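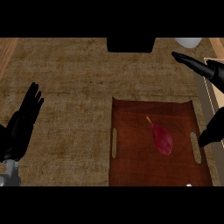 Tray-lift task in sim, ego view, both hands open.

Bimanual tray lift: success rate changes with table texture
Posted in: Simulation / Manipulation

perstead_lab
February 7, 2018
Posting a result before I write it up. Task: two arms with humanoid hands, one wooden tray with slot handles, one small fruit on the tray. Lift the tray level and hold it. Success means the fruit is still on the tray at the end of the hold. The policy is behavior cloning from teleoperated demos, 246 of them, all in simulation.

Trained on plain table surfaces only, the policy completes 1860 of 3587 evaluation episodes. The burlap texture in the render is one of the held-out surfaces, and most of the failures come from that group. The usual failure is a right hand that closes short of the handle slot.

Friction and mass are identical across surfaces. Only the texture map changes.

kjaergaard_s
Are the slots see-through in your mesh? If the table shows through the handle openings, then the slot appearance changes with every surface you swap in. The network may be using slot color as its grasp cue. I would test that before calling it a general texture problem.

perstead_lab
Yes, they are real openings and the table shows through both. I had not separated the two effects. I can render the slots with a fixed fill color and leave the rest of the table alone.

farquharson
I don't buy the slot explanation. The tray is dark and the surface is light, so the contrast at the slots is strong. My guess is the wrist pose. With three seeds or fewer, BC policies on this kind of task differ a lot in final approach, and you'd see it on any held-out set. How many seeds?

perstead_lab
3. The ordering of surfaces is the same in all of them, though the gap is not.

farquharson
Then report them separately. A pooled number over 3 seeds says very little.

kjaergaard_s
Agree on reporting, disagree on the contrast point. High contrast on burlap doesn't help if the training slots looked different. Alasdair McIver ran a similar check on the Clendis drawer task with the handle recess masked, and most of the gap closed. Different gripper, so take it with caution.

funden
Does the fruit start in the same place every episode? In your render it is right of center. If that is fixed, the policy can ignore it completely and "level" is untested.

perstead_lab
Randomized over the middle of the tray. Stem direction too.

funden
OK. Then log tray tilt as well - fruit retained is a coarse measure.

perstead_lab
Tilt is logged, I just didn't plot it. Fixed-fill slots are queued, per-seed tables will go in the same post. Probably March.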